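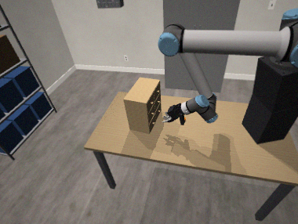 Small wooden chest of drawers, on the table.

About Gosling

Small furniture, mended. That's the short version. Jewelry chests, spice cabinets, sewing boxes, doll dressers, apothecary drawers, the little three-drawer thing your aunt kept stamps in. If it sits on top of another piece of furniture we probably fix it.

We're a workshop and a school, both under one roof in Imness, upstairs from the old feed store. Entrance on the side, green door, ring twice. Bell is faint.

How we got going

Mimoza Omerović started Gosling after closing her cabinet shop in Werau. Big kitchens, big trucks, bad knees. She wanted work she could lift with one hand. First winter it was just her and a borrowed bench, taking in drawers that stuck. Word got around. Callum Whiteley came in with a broken writing box, stayed to watch, and was on the payroll by July. He does most of the joints now, and all of the swearing.

The name is from the street, Gosling Row. No geese. People ask.

We have 5 people on staff today and two benches we rent out by the month to former students. Both taken right now, sorry. There's a list.

What we do

Drawers that stick, drawers that drop, drawers with no bottoms. Split tops. Missing knobs (we turn them to match, bring one if you still have one). Loose backs, woodworm damage, old glue that has gone to powder. Bad repairs by other people, including nails. So many nails.

We also build small pieces from scratch, though not many. Almost 29 a year, and that's with Callum working Saturdays. Wait is usually 4 months, longer before the holidays. Ask early.

What we don't do: full size dressers, chairs, anything upholstered, anything painted with lead paint until it has been tested. Pianos. Somebody brought a piano.

The classes

Urmila Negi runs these. She taught high school shop for a long time and it shows, in a good way. Goggles on, phones away, sweep before you leave.

Beginner class is Tuesday evenings, 6:30 to 9. You make one box with one drawer. Sounds easy. The drawer is the whole class really, getting it to slide without wobbling and to stop where it should. Most people build theirs twice. Wood is included, so are the tools, bring an apron and somthing to eat at the break.

Second level is dovetails and runners, smaller group. You need to have done the first one or show us a piece you made. A photo on your phone is fine.

Repair class is bring-your-own. Your box, your problem. Urmila looks it over first and will tell you if it's too much for a first try. No refunds once you've started taking it apart, but you can always leave it with the workshop and pay the difference.

Kids ten and up can come with an adult. One adult per kid please, not one adult and a carload.

How we work

Hide glue wherever the piece had it to begin with. It comes apart again later if it needs to and the next person will thank us. Hand planes for fitting. We have a table saw and a bandsaw and use them, we aren't purists, but the last shaving off a drawer side comes off by hand.

We keep old finish if there's any worth keeping. Customers sometimes want it shiny. We'll talk you out of it, or try to.

Every repair gets a card with what we did and what we used, tucked under the bottom drawer. Mimoza writes them. Her handwritting is better than ours.

Prices

A stuck drawer starts at $29. Anything else we need to see. Quotes are free if you bring it in, and if you can't, send pictures of the front, the back, and every drawer pulled out and turned over. The undersides tell us more than the front does.

Beginner class is $276 for the full run, materials in. Two half-price spots each term, just ask Urmila, no forms.

Who else is here

Trevor Blackburn, finishing and color matching. Here mornings only. If your question is about shellac, call before noon.

Bradley Tunstall, front desk, pickups, invoices, shipping. Also built the shelves you'll be waiting next to. Packs boxes like they're going to the moon.

Codon is the shop cat. Gray, large, asleep on the offcuts. Please don't feed him, he has had breakfast.

Coming by

Drop-off any weekday, 8 to 4. Tape the drawers shut or carry them separately, they slide out on the stairs. Empty them first! We've found rings, baby teeth, a set of car keys and a letter we wish we hadn't read. Anything left inside goes in an envelope with your ticket number and waits for you at the desk.

Parking is behind the building, not in front. The bakery gets upset.

Questions, call the desk and ask for Bradley. Email works too but slower, we check it at lunch and again at closing.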